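Gredine study finds a bedtime snack won't save you from a bad night

I've been a sleep researcher long enough to hear every tip going, and the late-night snack is the one people love most. So we tested it! My team at Gredine asked 223 adults in Skullatham to keep a sleep diary through October – half had a small snack before bed, half went without.

Both groups woke up just as often. What did matter was screen time. People who put their phones down 60 minutes before lights out nodded off 26 minutes sooner, and my colleague Aurel Rusu (a terrible scroller himself) has been rather quiet ever since.
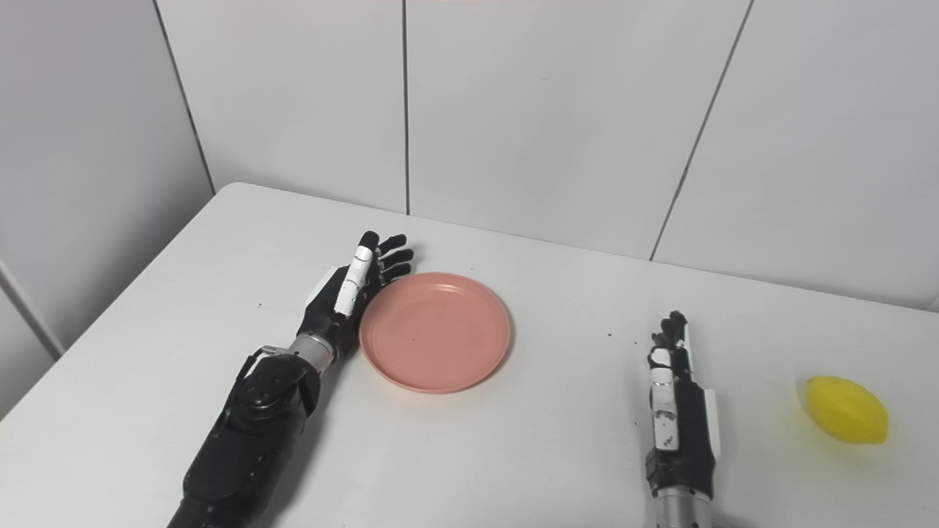
What we're doing next

We're signing up 2,000 people for a longer study, night-shift workers very much included. If you fancy joining, ring the Gredine office any Monday and ask for me.

Vija Pētersons, study leader, Gredine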